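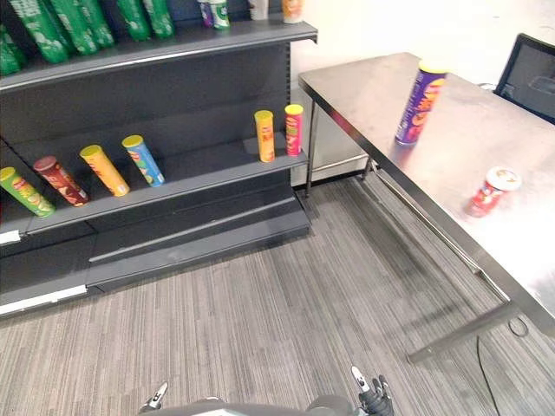 no. 34

ok thread. snack prices, corner stores, and why I now own a spreadsheet. typing this on the bus so bear with me

1/ been writing down what I pay for chips since March. same small store by my stop, same walk home. started as a joke with my sister. not a joke anymore, have tabs

2/ first thing. the shelf price barely moves. the can moves. less in it, same tag. you only catch it if you kept the old can, and guess who keeps old cans (pens, brushes, one has screws in it)

3/ my Warnov sour cream from spring vs the one I bought last night - 22 grams lighter. same height can!! same lid! put them on the kitchen scale three times

4/ no I'm not going to yell at the store. they get what the distributor sends. the woman at the register told me she stopped eating them herself when they went over the price of a sandwich

5/ what gets me is the unit price stickers. half the stores near me do per ounce, the other half do per 100 g, and one does "per item" which, thanks, it's one item

6/ if you want to compare anything take the total and divide by the weight on the can. phone calculator. ten seconds. ignore the big yellow sign

7/ speaking of yellow signs. "2 for" deals. at Kirkano the 2 for price was four cents under buying two singles. four. I bought them anyway bc I am weak

8/ the store brand question, people keep asking. Grana plain salted is fine. really fine. Grana paprika tastes like a cardboard box that once met a paprika. do not

9/ Oyewole plantain chips are the best thing per dollar in my whole sheet and it isn't close. bag not can. they go stale fast once opened so clip it or just finish it, no judgment

10/ somebody asked how big the sheet is. 86 rows. that's 86 snacks yes. some were for other people

11/ total so far is 959 dollars if you count drinks and the gum. I did not enjoy finding that out at 11 pm

12/ breaking it down a bit. drinks are the worst of it, more than half. chips are second. gum is nothing. candy I only buy when I'm mad, there's a pattern there, not going into it

13/ time of day matters more than anything else in the sheet. before lunch I spend almost nothing. after 5 pm it's like a different person has my card. hungry + tired + waiting for a bus = two cans and a soda

14/ so the thing that worked was dumb. I keep crackers in my bag. regular crackers, the big box kind. around half the stops I used to make I just don't make now

15/ tried the buy-in-bulk thing too. did not work for me. a case of anything in my apartment is gone in a week, cheaper per can and more cans, you see the problem

16/ corner store vs the big supermarket: yes the big one is cheaper. it's also two buses. put the fare in the sheet and the corner store wins on anything under a full grocery run. nobody's price app does this for you

17/ also I like my corner store. they took a package for me all winter when the front door was busted. not everthing goes in a column

18/ for the people asking for the template - it's five columns. date, item, price, weight, was I hungry y/n. last one is the useful one. make your own, takes a minute

19/ reply from someone upthread: check the bottom of the can for the weight not the front. tried it, on mine it's on the back near the ingredients, tiny print. so look all over I guess

20/ someone else says the recipe changed on the Warnov ones as well and they're saltier. I can't tell, I had a cold. will buy one for science and report back

21/ ok my stop. next one of these is cereal, which I have alot of feelings about. send me your weights if you've got an old box laying around, I need anything from before last summer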